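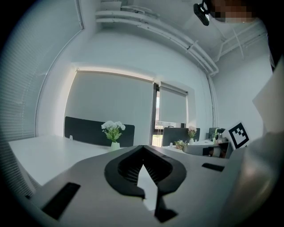

Looking over the gripper body towards the desks, blinds down on the far windows.

Hi all,

Sorry for the slow reply, I've been buried in this since the start of December and wanted something half sensible to say before I wrote back. Quoting the question from the Skokier end so it's all in one place:

> Saw your note about the Belkadi recordings going wonky. We had
> something similar last spring, where the hand would be going along
> perfectly nicely and then jump sideways for a moment and come back
> again. In our case it was daylight. Sun came in past the edge of a
> blind, the exposure hunted up and down and the tracking lost the
> room completely. Have you tried it with everything closed? Also,
> is it both hands or only one? And how many takes have you had to
> bin? We were told to expect a few but it sounds like yours is well
> past a few.
>
> One more thing, are you still running the older Drirnmont build?
> There was a fix for dropped frames in the newer one.

Right, in order. Yes, well past a few! We had 448 takes in the batch and 205 of them failed the check, so nearly half, and I felt quite ill when the number came up. It's both hands, but the left is far worse than the right. And yes, we're on the older build, but I moved one machine to the newer one and re-ran the same takes through it and the jumps were all still there, same places, same size. So I think that one's off the list.

The blinds were my first guess too. We've got the slatted ones on one side and the roller ones on the far wall, and there's a strip between the rollers where you can see straight out to the grass. I did a whole morning with that strip covered over and it helped a bit with the brightness going up and down, but the jumps carried on. So daylight isn't helping us but I don't believe it's the culprit.

What I'd missed is that the jumps weren't the room tracking at all. If you plot the path of the gripper through the room it's lovely and smooth. The thing that jumps is where the system thinks the hand is as worked out from the square markers, and the two disagree by up to 8 millimetres. Then they agree again. Then they don't. I sat there for ages blaming the software (sorry, software people) before I picked up the left gripper and gave the marker cube a wiggle with my thumb, and it moved. You could feel a tiny click. It sits there looking perfectly solid until you turn the gripper over, and then it settles the other way.

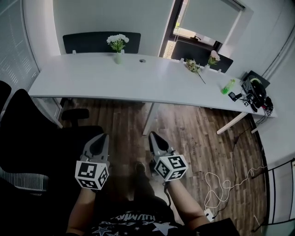
Two grippers pointing down past the desk, with the marker cubes behind the fingers.

The cube on the left had worked itself loose on its mount. The right one has a smaller amount of play, which fits with the right hand having fewer bad takes. My best guess is that it's the constant setting down and picking up, we do 60 takes in a session and each one finishes with both grippers going back on the desk, usually with a bit of a thump by the end of the afternoon when arms are tired.

I tightened both and put a dab of thread glue on the left, leaving the right without on purpose so I can compare. Too early to say if it's cured. I'll post the numbers when there's another full session through the check, please don't all rush off and glue things on my say so.

While I'm confessing: cables. There's a white one lying in loops on the floor over by the wall, near the power strip, and the person recording is looking at their hands the whole time, so of course it's the one place a foot is going to go. I'd like it clipped up along the skirting before we start again. If Makstead have any of the stick-on clips left from the other room, could you send a bag over? We'd take any colour.

Two questions for the list. Has anyone else found play in their cubes, and if so, which way does it go? Ours rocks front to back and hardly at all side to side. And does anyone have a quick test for it that doesn't rely on somebody's thumb? I was thinking of a short take at the start of each session, gripper held still, turned over, held still again, and compare the marker position before and after. Happy to write that up as a script if there's interest.

Cheers for the blind tip all the same, I've left the strip covered.

This archive uses cookies to remember your reading preferences. By continuing to browse you accept our use of cookies. Accept | Manage settings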